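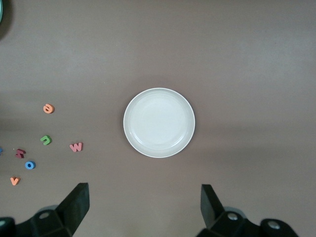 Plate and letters on the table, seen from above

Subject: Foam letters leaving colour on tabletop
Product: Harum foam alphabet set, lower and upper case
Table: Juklow activity table, matte grey-brown top
Location: Jolley Street playgroup, back room
Status: Closed

Original report

We have had the Harum letters out on the Juklow table most mornings since March. Parents do a spelling game with the kids using the loose letters and a plain white plate. You put the letters that make the word on the plate and leave the rest on the table. Lately when we pack up there are faint coloured smudges left behind. Mostly pink and a brownish red. A damp cloth takes off some of it but not all. The plates wipe clean with no trouble.

Can you tell us if it is the letters or the table? We would like to keep using both.

Reply from support

Thanks for the report. A few things to check before we send anything out:

Are the letters being washed, and what with?
Are they going back on the table while still damp?
Has the tabletop been oiled, waxed or sprayed with anything?
Do all the colours mark, or only certain ones?

Please stop using any bleach-based cleaner on the foam in the meantime.

Update from customer

Letters are washed in the sink with Pan dish liquid after each session, then tipped out on a towel. They are supposed to be dry before they go in the tub. I checked the tub this morning and the ones at the bottom were still damp, so that is not happening every time.

Nothing on the table as far as I know. It gets a spray and wipe at the end of the day. I will find out what the spray is.

Update from customer

The spray is a citrus degreaser from under the sink. The label says not for use on painted or foam surfaces. I can't say how long we have been using it.

Tested the colours the way you asked. Laid out damp letters on a section of table that had been sprayed and left them for roughly 4 hours. The pink W marked. The dark maroon one marked worst. The blue o, the green u and the orange e and v left nothing I could see. Did the same on a section that had only been wiped with water and got no marks from any of them.

Reply from support

That points to the degreaser. It is leaving a residue on the tabletop, and when damp foam sits on it the darker reds lift a little. We have seen it before with this set, though only with the reds and pinks.

Please try the following:

1. Wash the whole tabletop with warm water and a small amount of dish liquid. Rinse with a clean cloth and dry it. Do this 3 times over separate days.
2. For the marks already there, use a paste of bicarb soda and water. Leave for 5 minutes, rub gently in circles and wipe off. Do not use a scouring pad on the matte finish or you will get shiny patches.
3. Rinse all the letters in plain water and dry them flat overnight before they go back in the tub.
4. Use plain dish liquid and water on the table from now on.

If the maroon letter still marks after that, we will replace the letter.

Update from customer

Done all of that. Bicarb took out the pink completely. There is one spot from the maroon letter that you can still find if the light is on it, but I'm not worried about it. The degreaser is back in the kitchen with a note on it.

We have run 13 sessions since with no new marks. Letters now dry on the oven rack.

One other thing while I have you. We seem to be short a lowercase a. Can single letters be ordered?

Reply from support

Good to hear. Single letters can be ordered from the spare parts page. Choose the Harum set, then the letter and the colour. The lowercase letters are listed after the capitals, so scroll down. Postage is the same for one letter as for a full bag.

Closing this ticket. Reply here if the marks come back and it will reopen.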